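How to oil a wooden cabinet so the finish stays even

29 Apr 2020

Many people buy wooden furniture and then never do anything with it until the surface looks grey and thirsty. I did the same for six years. In this page I explain the method I use now, which is slow but not difficult. It is for furniture that has an oil finish. If your cabinet has varnish or lacquer, the oil can not go in and it will only stay sticky on top.

How to know which finish you have

Put one drop of water in a place that is not seen, for example inside of a door. Wait ten minutes. If the drop makes a darker spot, the wood is open and will take oil. If the drop stays round like on glass, the finish is closed and you should stop here. Let the spot dry before you do more.

What you need

Furniture oil, I use Gosling clear, a tin of 485 ml
Cotton cloths without colour, at least four
Sandpaper, 240 grit
Mild soap and warm water
A screwdriver for the knobs
Gloves

The tin seems small, but for one cabinet it is more than enough. I have tried also the Walto oil with a honey colour in it. The result was nice on the doors and too yellow on the shelves, so now I stay with clear.

Step 1. Empty and wash

Take everything out, also from the upper shelf. Remove the knobs and keep the screws together in a cup. Wash the wood with a cloth that is only a little damp, and dry it at once with another cloth. After this the cabinet must rest overnight. In January, when the heating was on, mine was dry already in the evening, but I still prefer to wait for the morning.

Step 2. Sand lightly

Sand always along the grain, with almost no pressure. You only want to take away the small fibres which stood up from the washing. For curved parts and slats, fold the paper in three and use your fingers behind it. A sanding block makes flat places on a curve and you will see them later in the evening light. Wipe all dust away. 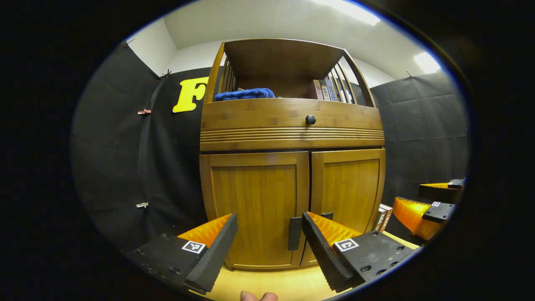 Step 3. The first coat

Put the oil on the cloth, never directly on the wood. Begin at the top and work down, one part at a time. Leave the oil for 15 minutes and then wipe off everything that did not go in. This wiping is the most important moment of the whole work. If you leave a wet layer, it becomes like glue and dust will sit in it.

Be careful with drawers. Oil only the front, and not the sides where the drawer runs. I oiled the sides once and the drawer was hard to open for weeks.

Step 4. The second coat

Wait 24 hours. Touch the wood with the back of your hand. If it feels dry, repeat step 3 with half as much oil. End grain drinks more, so look at the edges of the doors again after some minutes. Put the knobs back the next day, and the books and towels after three more days, as fresh oil can mark paper and cloth.

About the used cloths

Please read this part even if you read nothing else. A cloth with oil can get hot by itself and start a fire. Do not put it in a ball in the rubbish bin. Lay it flat outside to dry, or put it in a metal can with water and close the lid.

How often

Once a year is enough for doors and sides. A top where you put cups may need it twice.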